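In praise of the pouch

I own 219 paperbacks and I would guess that half of them have, at one time or another, traveled in a cloth bag with a zipper. I love a cloth bag! I love a loud one most of all, the kind of print you'd never wear but are delighted to spot at the bottom of a backpack.

My argument is simple. Every household should give up on the big tidy system – the labeled bins, the wall of cubbies – and sort its small stuff by outing. What leaves the house together should live together. A book, something to listen with, something soft to carry them in. When my kids were small we lived in Sallasgate, a long train ride from their grandparents, and I spent whole evenings hunting for one set of headphones while the other set sat happily in a drawer with the batteries. Why did I have a headphone drawer? Headphones don't go anywhere with batteries. They go places with books.

So now there's a spot for the going-out things, and a basket nearby for whatever is left over, and I can't tell you how much I enjoy looking at it. 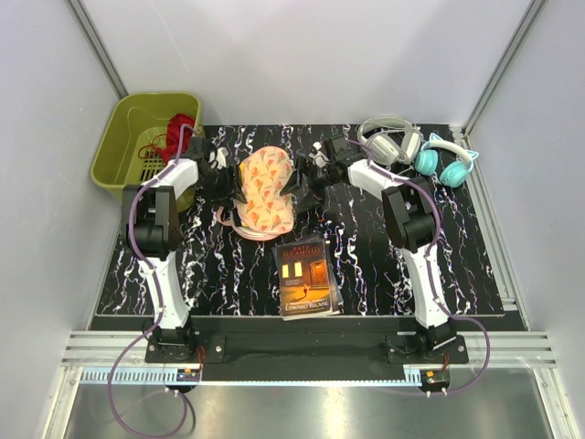 Cirilo Serrano wrote to me in January that all this falls apart the minute two children want the same bag, and that he'd sooner have one shelf per kid and let them fight it out at the door. Fair enough, and he may have louder children than I did. But a shelf per kid still has to be emptied into something, and you're back to hunting at seven in the morning with one shoe on.

What I'd say to him is buy a second bag, and make it look nothing like the first. Stripes if the other one has flowers. Kids know their own bag from across a station.

And please, let the book be a real one. I know a phone can hold 2000 of them. A paperback can be dropped, sat on and lent to a cousin, and Kate DiCamillo has never once needed charging. My own copies are soft as dishcloths by now and I wouldn't swap them for new.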